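Zernlow, parts bins and returns: two openings, and a call for people to try our bins

Posted June 11, 1999

I have been asked to write this so that it attracts applicants. I don't believe job advertisements attract anybody worth having by being attractive, so I'm going to say what the work is and leave it there. If you have read a few of these already today you know the usual words. We don't have a "dynamic environment." We have a warehouse with bins in it.

Zernlow keeps small hardware for other companies. It comes in mixed, it gets sorted into bins, and it goes out again in smaller amounts. What we're hiring for is the bins themselves: emptying them, cleaning them, checking them, deciding which ones get fixed and which get thrown out. There are 3,000 bins in the building. Somebody upstairs believes they can be managed from a spreadsheet. I've read the spreadsheet.

## The job (two positions)

**Title:** Bin and Container Attendant. I argued for a plainer title and lost.

**Where:** the Reken building, ground floor. The bus stops at the gate. Parking is behind the building and fills up early.

**Hours:** full time, early shift, starting at six. There is no late shift at present. I've heard talk of one, and I have heard that talk before.

**What you'll be doing most days:**

- Pulling empty bins off the return line and looking at them properly, inside and out
- Brushing and wiping the floors and walls
- Picking out whatever got left in the corners
- Writing up damage on the card
- Moving bins with a pallet jack, never by dragging them
- Stacking by size on the Lashari racks, which have their own way of being loaded that we'll show you

A bin can look fine from the aisle and have a burr inside that opens up a glove. It can also look terrible and be good for years. We need people who can tell one from the other, and I doubt an interview will tell me much, so there's a paid trial day. You'll be given 62 bins and a stack of cards. There isn't a target for how many you finish. I mention that twice on the day and people still race.

**What you need:**

- You can stand for most of a shift
- You can lift a moderate weight, and you'll ask for help with a heavy one
- You write so that another person can read it
- You'll say so when a bin is wrong, even if the person ahead of you passed it

**What you don't need:** a diploma, warehouse experience, or a cover letter. If you send a cover letter I'll read it, but please don't tell me you've always had a passion for containers.

We train on site. The first two weeks are with one of the regular crew, and after that you get your own stretch of the line. There's a break room with a working microwave and one that's been "on order" since April. Lockers are free. Gloves and safety glasses are provided, boots are not, and they have to be steel-toed from the first day. The wage is on the sheet at the front desk -- I was told not to print it here, which I think is a mistake. Ask for it before you apply. The desk has to give it to you.

## The other thing: a call for people to try bins

Separate from the jobs, and paid separately.

A supplier called Ristum wants us to switch to a coated bin. They say the coating resists scratching and makes small parts easier to see and to get out. They sent a folder. There are 97 pages in the folder and I couldn't find one where a person who handles parts for a living was asked anything.

So before anybody signs for 400 of them, we want people to come in and use both kinds, the old ones and the coated ones, and tell us what they think. You don't have to be looking for work here. You don't have to have done this kind of thing before either, although I'd like a few who have. Retired machinists, stockroom people, anybody who has spent time digging for the last washer at the bottom of something.

What a session involves:

1. You sign in at the Reken front desk and get glasses and gloves.
2. You take parts out of an old bin and a coated bin, under the same lights.
3. You clean both.
4. You fill in a form. It's two sides, mostly blank lines, because I don't trust forms with boxes that go from "good" to "very good."

A session takes a morning. There's a break in the middle. You'll be paid for the whole morning even if you decide halfway through that you've seen enough, and you can say the coating is a waste of money. You can also say it's wonderful. I'll be surprised, but I'll write it down.

We'd like people of different heights, which matters more than the folder seems to think. Reaching over the near wall of a bin is easy for some and miserable for others. If you wear bifocals, please come. If you're left-handed, please come.

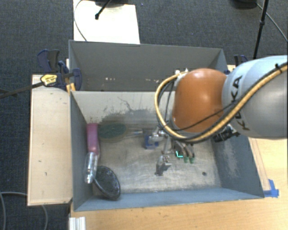
Wear is the part of this I'd most like your opinion on. Every old bin has some, and the question is whether it gets in anybody's way. A floor with fine scratches, pale rubbed spots and dark smudges all over it, like the one under the gripper, has a lot going on for the eye before you put a single part in. Ristum says a small dark part gets lost against that. Maybe it does. That same bin has a scuffed patch on the far wall and a rubbed one on the right-hand wall, and I would not throw it out for either. I'd want to know whether you would, and I'd want to know before you've read the sales pages.

We are not going to tell you which answer we're hoping for. As far as I can find out, the company hasn't settled on one.

A few practical points. Don't wear rings or a loose bracelet. Long hair gets tied back. Bring your own reading glasses if you use them, and they'll go under ours -- the safety pair is wide enough for most frames. You can't bring children into the building. You may take your form home and mail it back, but people who do that tend to forget, so I'd sooner you did it at the table.

You can apply for a job and also sign up for a session. Doing one won't help or hurt you with the other. I know that's what every company says, so for what it's worth, the session forms have a number on them and no name, and they go in a different drawer.

## How to get in touch

For the job: come to the front desk at the Reken building and ask for the attendant application. It's one page. Fill it in there or bring it back. Put down two people we can call, and warn them first. If we want you for a trial day we'll phone. If we don't, you'll get a letter. I've asked for the letters to be sent out promptly and will keep asking.

For the bin sessions: same desk, ask for the sign-up sheet marked "bins, old and coated." Write your phone number clearly. Mornings only. Say on the sheet if you need a stool, and one will be put at your place.

Please don't send anything to Ristum. They aren't running this and they won't be in the room.

Returning applicants are welcome. If we turned you down before and you think we got it wrong, write that on the application and say why.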